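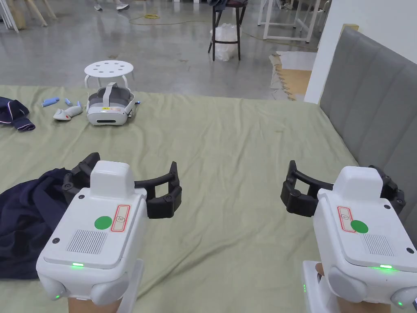 Hand-held grippers over the bed beside garments on the sheet, Larside workroom.

Home | Workshop | Laundry | Storage | Tools

Print this page | E-mail to a colleague

Working with hand-held grippers: bench and bed notes

These notes are for staff at Larside who have moved from hand folding to recorded folding. The task is still laundry. The pace, the posture and the paperwork are different, and most of the trouble in February came from those three.

Set-up

Fit the sheet first and leave it on for the whole shift. A mid-tone colour such as sage or grey separates well from navy and black clothing. Wrinkles in the sheet are acceptable. A sheet that slides is not, so tuck it under the mattress on the long sides.

Check the indicator lights on both grippers before picking up a garment. Keep the ventilation slots clear of sleeves and loose fabric. Wipe the fingers with a dry microfibre cloth at each break; lint collects at the joints and around the screw heads.

Headsets and controllers can rest at the far side of the bed between runs, front panel away from the edge.

Handling

Open the fingers fully before the approach. Take knits by a seam or hem, never by a single layer in the middle of a panel. Piped edges are easy to catch and hold well. For a crumpled garment, lift one corner, let it hang, then take the second corner with the other hand.

Work slower than you would by hand. Experienced folders find this the hardest part. A shirt that used to take 11 seconds takes several times that, and rushing only adds repeats.

Posture

Bed height is too low for most adults over a full shift. Matěj Vondráček, who keeps the Larside roster, now limits each block to 40 garments and moves people to sorting or pressing afterward. Keep elbows near the ribs and rest both grippers on the mattress between items. Report wrist soreness the same day.

Pay and counts

Piece rates were dropped when the grippers came in. Hourly rates apply to all recorded work, including repeats and set-up. The Trodero sheet lists 648 completed runs for February against a plan of 1000. The shortfall is not charged to individual staff. Of the repeats, 129 were logged as dropped garments, mostly slippery linings.

Floor

Run cables along the wall where possible. Flatten cartons and take them out at the end of the shift. Stools go back under the table.

Comments (11) | Shares (129)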